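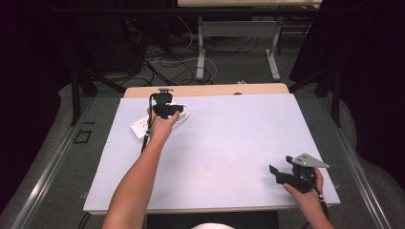
Trí Đàm pregunta si hace falta saber programar para entrar en el club Lakska, y si los martes se puede llegar tarde. No a lo primero. A lo segundo, hasta las 18:26, que es cuando Quang Nghiêm cierra con llave y pone cara de notario.

¿Cuánto cuesta?
33 euros por trimestre. La merienda va aparte y es mejorable.

¿Qué se hace el primer día?
Abrir y cerrar una pinza hasta aburrirse. Luego, otro rato.

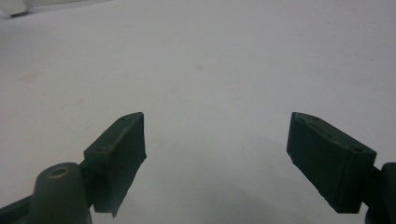 A partir de la segunda semana ya se apuntan los intentos en el cuaderno, incluidos los malos.

¿Vamos a la liga Purkside?
Sí. El año pasado quedamos octavos, de ocho equipos.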